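May 24, 2025

Four months of learning to bake rye and I finally have a loaf I'd serve to other people!
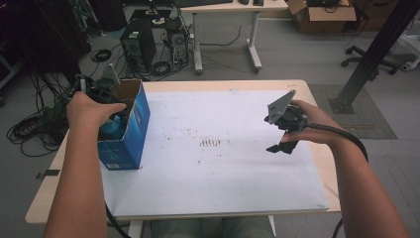 The big table under its white sheet, scuffs and all, with the blue box at the left.

I should back up. The starter went into the fridge in December and I more or less forgot it until the new year, when Nimal Howlader came over for soup and asked why I was still buying bread. Fair question. He grew up near the Wanyama bakery and talks about their dark loaf the way other people talk about a first car. So I got the jar out, poured off the gray liquid, fed it, and by the third morning it had climbed right up to the lid. I was thrilled. I took it into the other room to show the cat.

The first loaves were bricks. Rye doesn't stretch like wheat does, and I kept kneading it as if it would, getting stickier and crosser. Then I found an old Rivham community cookbook at the library sale (100 recipes, most of them for things in gelatin) and on page 13 there was a rye with almost no kneading at all. You stir it like thick porridge, smooth it into the tin with a wet spoon and leave it alone. That's it! The dough looks like wet cement and smells wonderful, a bit like apples.

Today's was loaf number 3 from that recipe. I scalded some of the flour last night with boiling water and caraway, let it sit till morning, and it came out sweet, like malt. The top cracked in those pale lines I've been wanting so badly. I made myself wait before cutting it, and rye really does need a whole day, but I only lasted until supper. Slightly gummy in the middle, my own fault. Still so good with salted butter and radishes.

Nimal had two slices standing up at the counter and said it was close. Close! From him that's a parade. He thinks it wants more salt and a longer bake with the oven turned down at the end, and I think he's right about the bake. Not sure about the salt.

To remember for next time: the coarse flour from Romov, not the fine one. Line the tin, the last one had to be chiseled out. Try sunflower seeds in half of it. Also find the good bread knife, I've been sawing away with the little one and the slices come out like doorstops.

Fed the starter again before bed – it's on top of the fridge with a rubber band around the jar so I can see how far it gets by morning.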